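Lokomon Two-Finger Gripper, Wrist Camera Version

Item page last revised 12/6/24

The Lokomon is an electric parallel gripper with two fingers and a small camera fixed at the wrist. It is sold by Plutcombe as a complete unit with cable and mounting plate. The standard finger set is dark and matte, with rounded tips. Other finger sets can be ordered separately and are changed with 2 screws per finger.

What is in the box

Gripper body with camera fitted
Standard finger pair
Mounting plate and 4 mm hex key
Combined power and data cable, 2000 mm
Calibration card

Which finger set to choose

Standard fingers are meant for bottles, jars, small boxes and tool handles. They close almost tip to tip and hold their shape under side load. Pads are not replaceable on this set. When the tips wear, the whole finger is changed.

The Pitkänen soft finger is wider and bends around the part. It holds thin-walled containers with less squeeze, but it blocks more of the camera view and is slow to release anything sticky. We do not recommend it for parts under 18 mm across.

The Illska narrow finger reaches into trays and between parts that stand close together. It has little contact area and will let a smooth cylinder rotate in the grip if the load is off center.

Test notes

Joni Hirvonen ran the three sets in September on the same arm, with the same controller and the same closing speed. Each set made 12 picks per object, all from a white bench with a white backdrop. The backdrop is a hard case for the camera because pale objects lose their edges against it.

Standard: no drops on the squeeze bottle. One failed pick on the flat lid, where the tips closed above it.

Pitkänen: no drops on the squeeze bottle, and the least dent in the wall. Nearly half of the picks needed a second try at the approach, as the fingers covered the target late in the move.

Illska: two drops on the squeeze bottle, both from rotation. Best of the three on the flat lid.

For mixed work we suggest starting with the standard set and adding the Illska set only if the parts are thin or tightly spaced.

Camera view

The camera looks out past the fingers, so the tips are always in the lower part of the picture. This gives a fixed reference for the approach. Focus is fixed and set for the space ahead of the tips. The lower parts of the fingers may look slightly soft, and no adjustment is needed for this. Exposure should be locked before a run. If it is left on automatic, dark fingers against a white bench will push the bench toward gray or wash it out as the arm moves.

A colored target is the easiest first check. Put a squeeze bottle with red liquid upright on the bench, close the gripper, and aim it toward the open bench ahead so that the bottle is in view beyond the tips.

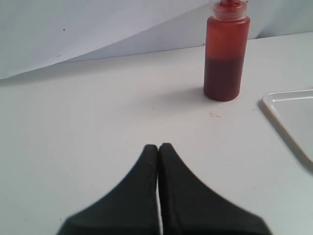 Run the check once with the fingers closed and once with them open, and save both views with the job. If the tips are not at the same height in the closed view, loosen the finger screws, seat both fingers against the stop and tighten again. Crumbs and specks on the bench can be picked up as small false objects when the size filter is off. Wipe the bench or raise the lower size limit.

Compatibility

The mounting plate fits the Plutcombe arm directly. For other arms an adapter plate is needed – send us the bolt pattern with the order. The controller must be on firmware 2 or later. Older controllers will open and close the gripper but will not pass the camera feed.

Finger sets are sold in pairs only. Left and right fingers from different sets should not be mixed.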